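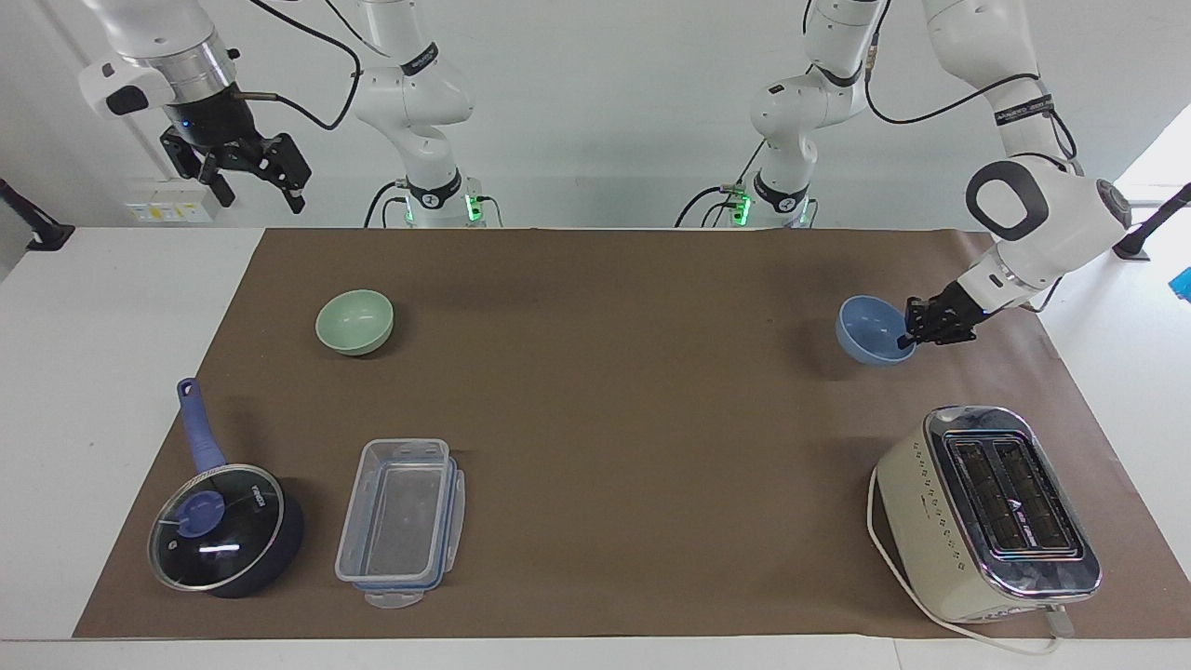 Figure 1. The five kitchen objects on the brown paper. The light blue bowl is held at its rim.

1. Purpose of the project

Our group wanted to learn how a small kitchen set can be arranged on a table so that each object is easy to reach. Many students in Irngate live in rooms with very little counter space, and they asked us which things should stand at the back and which in the front. The project was supervised by Trevor Bergeron and it took us most of June.

2. Objects

We used two bowls (pale green and light blue), a saucepan with a glass lid, a clear plastic food container and a two-slot toaster. We chose them because they have very different shapes. The bowls are small and round, and they must be taken by the edge. The saucepan has a long handle, so the direction of the handle is important. The table was covered with brown paper, which made the borders of the work area easy to see.

3. Method

We made 60 arrangements. After each one we wrote down the position of every object and if something was blocked by its neighbor. All notes were kept in a table with 549 lines. In 20 of the arrangements we changed only the saucepan, to study the handle separately.

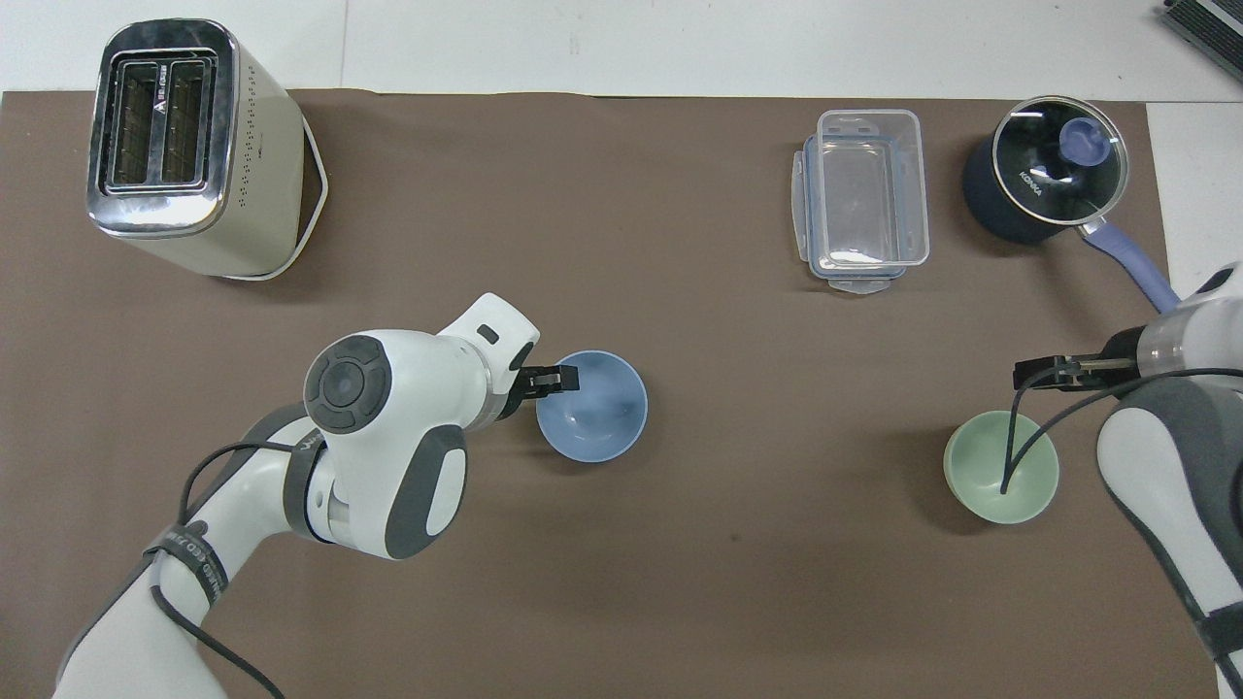
Figure 2. Toaster, food container and saucepan on the paper, seen from above.

4. Results

The saucepan gave us the most difficulties. When the handle pointed to the back, we often had to move another object first. A handle that points diagonally to the outside, like in Figure 2, was better in our notes. The toaster should stay in a corner, but its slots must be free from above. The container was simple to place, although the latches need some space when they are opened.

5. What we would change

We did not test the objects with food inside, and this is a weak point of the work. A full saucepan is heavier and people hold it in a different way. The next group could also add cups and plates.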